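Been on the Gondon password manager since February, switched over from Egilsson after their price went up again. Quick writeup, mostly for the people who asked in the thread.

## Import

Took 413 logins in from a CSV. Folders came over, notes came over, the one-time codes did not. Had to rescan every one of those by hand - most of an evening gone. The help page says codes are supported "in most formats". Mine wasnt one of them.

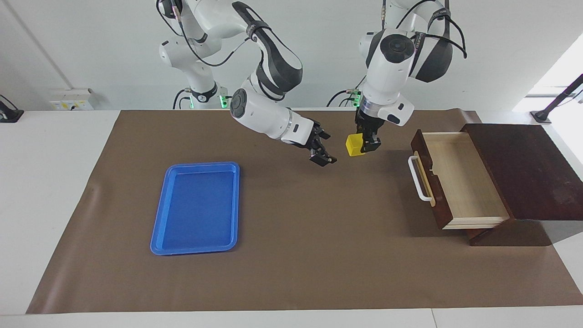 Autofill is the main reason I'd recommend it. Fast in the browser, a bit slower on the phone, almost never picks the wrong account. Item icons can be your own pictures too, so I find things in the list without reading. Icons sync to the other devices but shrink to mush on the phone. Subdomains are the weak spot, it treats them all as one site unless you dig into settings.

## Sharing

Shared vaults work. Permissions are view, edit, or manage. No way to let someone use a password without seeing it, which Egilsson had and I miss.
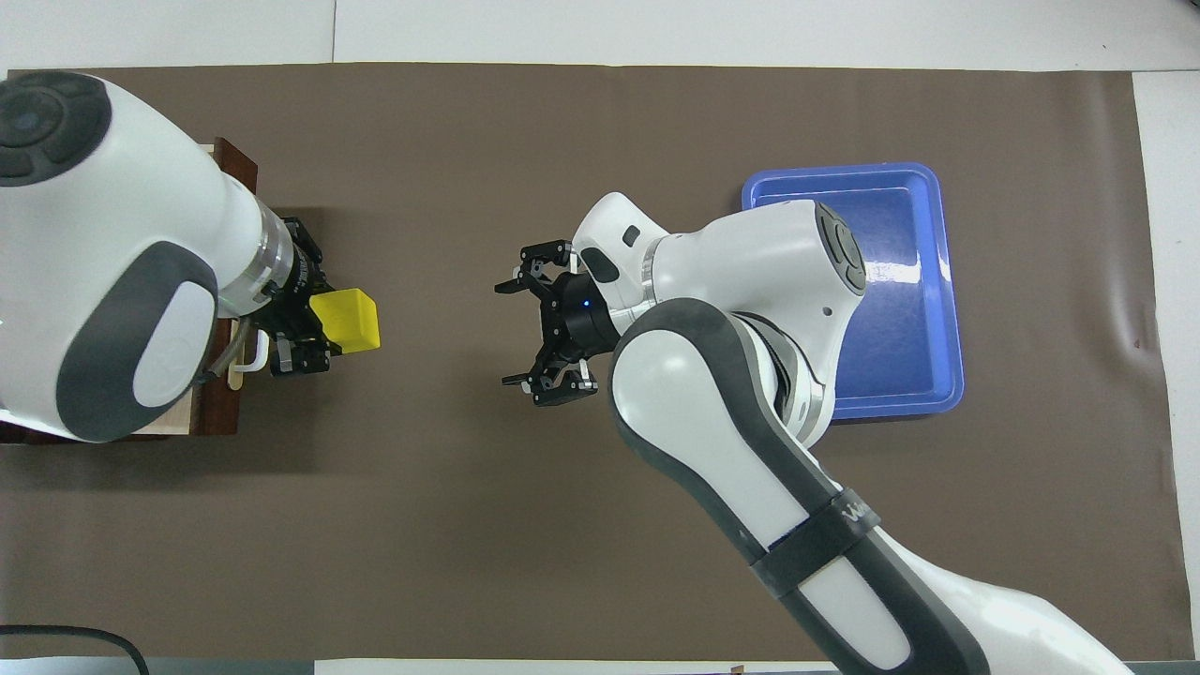

Also the invite links die after 60 minutes, too short, I had to resend to half the team. Can't change it on the small plan.

## Other stuff

- Lock timer resets when the browser updates. Annoying
- Search is instant, even in the Atstead office vault with about 3000 items
- Export is plain and complete, codes included this time
- Support answered in a day, first reply was canned, second one was usefull

Desktop app I barely open. Looks ok.

Four out of five. Would be higher if the code import worked. Keeping it for another year, then will see what they do with the price.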